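**Budgeting for a second two-arm bench cell — what do people forget to put on the list?**

Posted July 6, 2020 in Equipment & Purchasing

We have one enclosed bench cell with two arms on it and I've been told I can plan a second one for next budget year. The form is due before the end of the month so I'm trying to get the list right the first time. I was not here when the first one got bought. All I inherited was one quote from Strazds with the arms on one line and then "accessories" as a single lump. Not helpful.

Work is tabletop handling. Right now it's microphones and stands, moving them about, clips, round bases, a desk organizer off to the left. Nothing heavy. Both arms share the one table and they meet in the middle a lot. 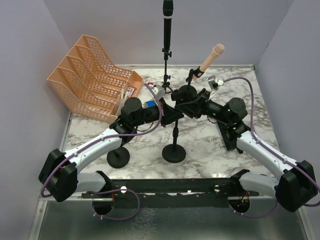 ### What I have so far

- 2 arms, same model as now so the spares match
- 2 grippers
- wrist camera for each arm + cables
- front mounting bar and brackets
- enclosure, walls on three sides
- tabletop
- computer (IT says they pay. we'll see)
- props

Things I'm stuck on:

1. Do I buy spare cables up front or wait until one dies? The purple ones run down the outside of the arms with cable ties and I don't love it.
2. Tabletop. Current one is marble pattern and I have no idea if anyone picked it on purpose. Plain would be cheaper.
3. How much to hold back for "stuff". My boss wants a number and not a shrug.
4. Lead times. Ballari told me 14 weeks on the arms, Strazds won't say.

Not looking for which arm to buy, that's decided. Thanks in advance, sorry for the wall of text.

---

### Reply 1 (marked helpful)

Did this last year, two cells, second one came in a lot closer to budget than the first. In no order:

**Cables.** Buy spares now. Put them on the same PO as the arms. We waited and paid shipping that was more than the cable. Get the length right too — measure along the arm, with the loop, with the wrist turned all the way over. Not the straight line. We ordered straight line lengths the first time and every one was short. Also budget for proper clips or sleeve, it's cheap. Ties are fine for a while but you end up cutting them every time you swap a camera and then you need a bag of ties and somebody's afternoon.

**Props.** You wrote "props" as one word at the bottom. Give it it's own line with a real number. Stands, clips, organizers, whatever you're handling, buy it in sets. One set for each cell plus a spare set in a box, same model, same color. Ours got replaced one at a time from wherever was open and after a few months the two benches didn't match at all. Had to throw out a chunk of work. For mic stands specifically check the base fits where the arms can get at it. Round bases take up less table than legs. Tall ones matter too, measure the inside height of the enclosure before you order anything with a pole. 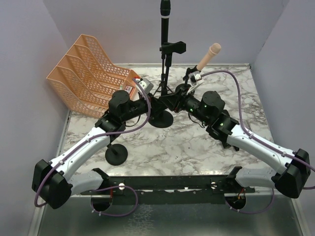 **Tabletop.** Match what you have. Seriously, even if it's ugly. If you ever want to run the same job on both benches you'll want them the same, and you don't want to find out about the difference later. Ask whoever supplied it for the pattern name and write it down somewhere. Ours was discontinued and we had to redo both. If you do go plain, price it for both benches and do them at the same time.

**Gripper fingers.** Not on your list. They wear, and if the arms are working close together they'll bump. We keep 5 pairs on the shelf. Might be too many for you.

**Lighting.** Also not on your list. Unless your room lights are really good. Ours were not.

**Holdback.** I put 10 percent first time and blew through it. 15 the second time and had a bit left over. Tell your boss 15 and attach a list of what it's for, they like a list.

**Lead time.** 14 weeks from Ballari sounds normal. Get it in writing. If Strazds won't give you a date then get a date for when they'll give you a date. Order the bar and enclosure early, they can sit in a corner, and it's a pain to have arms in boxes with no place to bolt them.

---

### Reply 2

check Breteletti for the mounting bar and brackets, we paid $417 for ours with the hardware. No idea if they still do it. holes were drilled right which is more than I can say for the one before

---

### Reply 3

I'd skip the second cell and run the first one longer hours. Cheaper. There's a page on Wikix about shift planning for small benches, can't find the link right now.

> **OP:** Thought about it, we already run it most of the day and the table gets fought over. But thanks, I'll put it on the form as the "option considered", they always ask for one.

> **OP again:** Reply 1 this is great. Moved props to its own line, added fingers and lights. Measured the cable on the left arm along the loop like you said and yeah, it's over a foot longer then what I had down. Going with 15 percent. Still waiting on Strazds.

> **Reply 1:** Measure the right one too, ours weren't the same. Depends where the cable leaves the camera. And put the shipping in, I forgot shipping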